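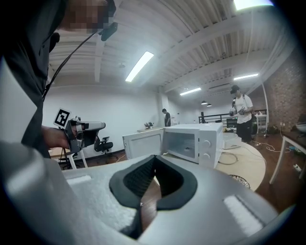 Work on the Dornholm small appliance reuse project continued through November and the budget remains on track. The grant agreement set a target of 2,000 items collected by the end of this period, and we reached 1,943. Kettles and toasters made up most of the intake. Microwaves, like the white one with its door open and two round knobs on the right, take up more storage than we planned for, and we have rented extra shelving at Plastdale to hold them.

Collection points

Drop-off is now open at 5 sites. Nimri was the last to start, three weeks behind schedule, after the council asked for changes to the parking layout. Drevow is the busiest and needs a second pickup each Thursday. We have moved fuel money from the Plastdale line to cover it.

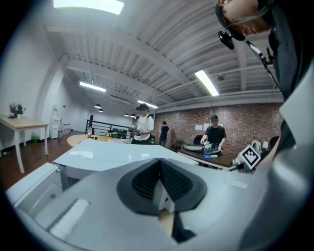
Dornholm, November.

Repairs and resale

Items that pass the electrical safety check are tagged and sold through the Drevow shop at a flat price. Failed items go to the metal recycler. Spare door latches and glass turntables are still hard to source and the backlog at the end of the month stood at 40 units.

Next period

We will print new signs for Nimri, renew the insurance and finish the price list. We ask that the unspent $2,000 for advertising be carried forward.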